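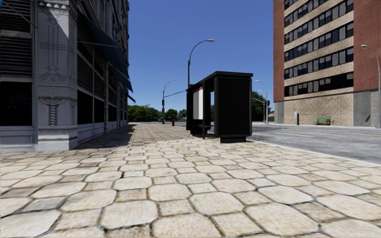

# Can a Robot Learn to Walk in a Pretend City?

Before a delivery robot rolls past your feet, it may have practiced on streets that don't exist. A computer draws them – the stone sidewalk, the black bus shelter, the little red fire hydrant. This kind of practice world is called a simulation.

Catarina Figueiredo's team built one for a robot named Dono. In the pretend city, Dono made 687 trips. Then the team tried it on a real sidewalk, 70 times. It got where it was going on 49 of them.

Is that good? It depends what you ask. It means Dono failed 21 times, and a failed trip can mean bumping a person.

Here are some questions a careful reader should ask:

- Was the real sidewalk crowded, or was it quiet?
- Did it rain on any of the trips?
- Would a robot with no pretend practice have done just as well?

The team didn't test that last one. So we can't say the pretend city helped – only that Dono used it first. Zulmira Esteves, who studies robots too, wants to see both kinds race on the same street. Until then, keep your "maybe" handy.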